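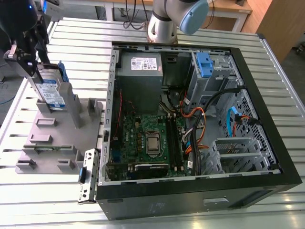

Refitting memory in an old office tower with the CPU cooler off: what order?

Posted in Desktop Hardware > Older Machines

ferrous_tam

I have an office tower that I am putting back into use as a print and file machine. It has been out of service since September. I have taken the side panel off and laid the case flat with the open side up, and I have removed the heatsink and fan from the processor. The processor itself is still in its socket under the retention bracket. I have also taken out the memory.

What I would like to know is the correct order for putting it back together. The service sheet I found is for a different variant of the same case and starts with the drive cage, which seems unnecessary when I have no intention of touching the drives. The bay with the blue latch obviously comes out or swings, but I would prefer to leave it alone if there is room to work past it.

Details that may matter:

There are two memory slots. Both are to the right of the processor socket when the case is lying down with the power supply at the top left.
The graphics card is fitted in the lower part of the board and has been working.
The power cables from the supply loop down very close to the memory slots. They are stiff and return to the same place when pushed aside.
I have a new 40 g tube of Clistetti thermal paste and a lint-free cloth.
The replacement memory came from Mamani and is the type listed for the board.

I have three specific points. Should the memory go in before or after the heatsink? Does the graphics card need to come out? Is it worth tying the cables back, or will that strain the connectors?

I have already blown out the power supply and the ventilation holes in the side wall, so dust is not the issue.

Niall Moncrieff

Memory first, then the heatsink, then the cables. The reasoning is simple. With the heatsink off you have the whole of the area beside the socket free for your fingers, and memory needs an even push at both ends. On many cases of this age the heatsink shroud overhangs the first slot by a few millimetres. It can be done afterwards but it is awkward.

Before anything else, disconnect the mains lead and hold the power button in for a few seconds. Touch bare metal on the chassis before you handle the memory and again each time you come back to the bench.

Sequence:

Move the cable loop out of the way first. Do not pull on it. Follow it back to the power supply, lift it there, and lay it over towards the drive bays. A strip of paper tape to the case rim will hold it for as long as you need. I would avoid a cable tie at this stage because you will want the loop to go back where it was before the panel is closed.

Open the retaining clips on the slot. Offer the module up against the slot and find the notch. If the notch does not line up, turn the module end for end. If it still does not line up, it is the wrong type and no amount of force will change that.

Press straight down, one thumb at each end, until the clips come up by themselves. If you have to close the clips by hand, the module is not home.

Fit the second module, or leave the second slot empty if you only have one. If you have only one, check the legend printed on the board for which slot is filled first. It varies.

Clean the top of the processor with the cloth and a little isopropyl alcohol. Leave the retention bracket closed while you do it. There is no reason to lift the processor out, and every reason not to expose the socket.

Apply paste, a small quantity in the middle. Lower the heatsink squarely and tighten the screws diagonally, a turn or two at a time.

Reconnect the fan. This is the step people forget, and some boards will refuse to start without it while others will start and shut down shortly afterwards.

Leave the graphics card where it is. The only argument for removing it is access to something underneath, and you have not said that anything underneath needs attention. The same applies to the drive cage. Service sheets start with it because they are written for a complete strip-down.

On straining the connectors: the risk is at the plug on the board and not at the supply end, so keep a slack length between the tape and the plug. I had a Haveck tower with a similar run of cable where the previous owner had tied everything tight to the drive cage. The main plug had crept partly out of its socket and the machine restarted at random. It took me longer to find than I would like to admit.
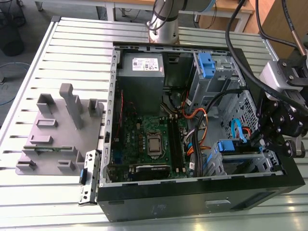 What should be done with a memory module while it is out of the machine?

Put it in an antistatic bag or lay it flat on a clean surface that does not build up static, and handle it by the edges only. Keep fingers off the gold contacts. If they have been touched, wipe them with isopropyl alcohol on a lint-free cloth and let them dry before fitting.

bracket_and_pin

Mostly agree with the above but I do the heatsink first. Never had a problem. Depends on your hands I suppose.

Check the little battery on the board while you are in there. Mine had gone flat after being stored and the clock reset every time the plug was pulled. They cost very little. Mine read well under 3 volts on the meter.

Also the screws for the side panel on these are not the same as the drive screws. Keep them apart. I use a Flostholm parts tray, the 148 mm one, but a muffin tin does the job.

ferrous_tam

Thank you both. I followed the first order, with the cable loop taped towards the drive bays. The memory went in without trouble once the loop was out of the way. One clip was stiff and needed the module pushing harder at that end than I was comfortable with, but it came up with a click.

I left the graphics card and the drive cage alone. The battery was replaced as a precaution.

First start gave a blank screen and a row of beeps. I switched off, reseated the module at the stiff end, and the second start was normal. The processor settled at 35 degrees at idle with the panel on. The fan runs at 900 rpm, which is quieter than I remember it being.

One remaining point: the clock was wrong on first start, as expected with a new battery, and the boot order had gone back to default. Anyone doing the same should write down the old settings beforehand. I had not.

Niall Moncrieff

Beeps followed by a normal start after reseating is consistent with a module that was not fully down. I would run a memory test overnight before you trust any files to it. If it passes, leave it alone.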